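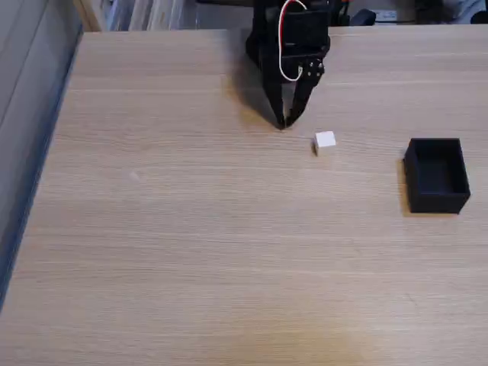
M. Suominen

Notebook > Manipulation bench > Cube to box > Entry 5

December, started 2:30 pm

Table view from the approach phase, fingers nearly closed, cube just off to the right of the tips, box further over. I want this one next to the log because it is the pose where the planner and the perception node keep disagreeing.

State at the start of the session: Mokum (planner) on the branch with the new approach code, Gernus (detector) on the weights from the last entry. Flimico handles logging and replay. No changes to the arm firmware.

The problem is the cube position. Gernus puts a good box on the cube as long as the gripper is high. When the fingers come down, the box grows toward the tips and the center shifts with it. Mokum takes the new center, replans, and the arm chases it. In replay you can see the target walk toward the gripper over a few cycles and then snap back.

First guess was the shadow on the table. The gripper throws a soft gray wedge to its left, and the cube has a thin dark strip on its lower left side too. I masked the table left of the fingers and ran the log again. The target still walked, a bit less than before. So shadow is part of it at most. Left the mask off.

Second guess was stale transforms. Plotted image stamps against joint stamps in Flimico. The joint stream was fine. The image stamp is written when the node receives the frame and should be written at capture. Fixed in the driver wrapper. Anyone who pulls the wrapper needs to rebuild the message package as well, or the replay tool will refuse the log and give a useless error about field order.

With the stamps fixed the target holds still until the fingers are close, then moves a little. I can live with that. Added a freeze: once the tips are inside the approach radius, Mokum keeps the last accepted cube pose and ignores updates until the gripper opens again. It is a blunt tool. If the cube gets pushed during the descent we will close on nothing, and the only check for that is the finger position after closing.

Settings now in the config:

approach_steps: 5
freeze_after_hits: 3
max_plan_ms: 900

Planning time was the other thing I wanted a number for. Worst plan in the replay was 836 ms, under the limit but not by much. That was with the box in the collision model as four walls and a floor. Before, it was one solid block, and the place pose ended up inside it, so the planner rejected every drop below the rim. With separate walls it accepts them. The box is dark all the way down inside and Gernus gives nothing useful on the floor of it, so the drop height comes from the model and not from the image.

Background past the far edge of the table is still cluttered. Gernus fired once on the small white item up at the top right. Low score, but over the threshold. Cropped the detection region to the tabletop in the config, no retraining needed.

Still open:

- freeze should time out, right now it holds forever if the open command is lost
- the approach radius is hard-coded in two places
- put the wall thickness in the box file, it is typed into the scene loader
- replay the old logs with the crop on before touching the threshold

Branch is pushed. Live runs next, with the speed scaling left low until the freeze timeout is in.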